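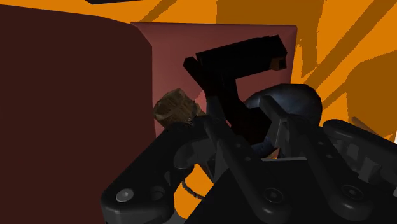
Why do so many old market towns hold their market in a street too narrow for it?

The street was usually wider once. Stalls that stood in the same spot year after year were given roofs, then walls, then upper floors, and the open ground filled up with shops.

Umdale is a clear case. The town had its first market charter in 1448, and the market place then ran from the church gate down to the river. Today the stalls share a strip 35 feet wide at its narrowest point. The block of shops in the middle, known as Barros Row, stands on what used to be the butchers' pitches.

Gudrun Petersen has studied the town's rent books and has traced eight of the shops back to named stallholders. "They paid for a stall, and their grandchildren paid for a house," she says. "The rent hardly changed."

Monurlow went the other way. Its council pulled down the middle row to make space for carts, and the square there now holds 51 pitches on a full day in July. Traders like the room but complain about the wind, which comes straight up from the ford.

Irow kept its row and lost its market. The shops are still let -- a baker, a shoe repairer, two cafes -- and the old toll board hangs in the passage behind them, with the charges for sheep and cheese still painted on it.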